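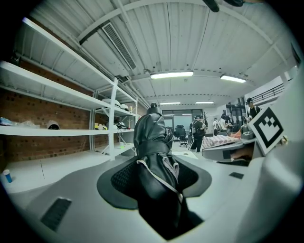
Figure 4. Ceiling, lights and tall white shelving in the Relbridge workroom, with the brick wall behind.

4.2 Where things end up

I went into the Relbridge room expecting to write mostly about storage, and I came out with a notebook full of tables. It's a big industrial space with a corrugated ceiling and white beams, and the tall metal shelving runs along the brick wall. If you'd asked me beforehand where people would put their stuff, I'd have said the shelves, every time. There's heaps of room on them!

Across the three sites (Relbridge, Skerley and the upstairs studio at Howells) I logged 400 small belongings, and 387 of those had a clear enough resting place to be coded. The other 13 I've left out, mainly because I couldn't read my own handwriting. I used the Sadeo sheet for this, with one change: I split "table" into "near edge" and "far edge", as the original lumps them together and that hides the bit I find most interesting.

Umbrellas are my favourite case. I logged 41 of them and 32 were lying on a table or desk — most often folded, and pushed toward the far side so the working half stayed clear. The black one at Relbridge is pretty typical, lying diagonally near the far edge with the rest of the white tabletop left free. Cups and mugs behave differently. They tend to gather on a tray or a windowsill, and once one mug is there the next one follows.

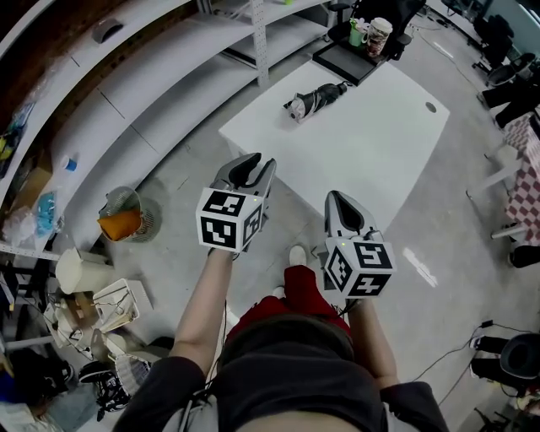
Bags are the hard ones to code. A plastic bag on a lower shelf might be storage, or rubbish on its way out, or somebody's lunch, and I had no fair way of telling from where I stood. I tried "parked" as a catch-all category and I'm still not in love with it. The clear bag of colourful bits and the crumpled white one both went in there, along with the blue one, even though I doubt many people would think of them as the same sort of thing.

Wastebaskets I treated as part of the furniture and coded by position only. I'd do that differently next time, as a basket on the floor near the shelving seems to belong to the shelving in a way my sheet can't show.

Related sections
4.1 Choosing the rooms
4.3 Chairs and what gets hung on them
5.1 Problems with the "parked" category

Last updated: January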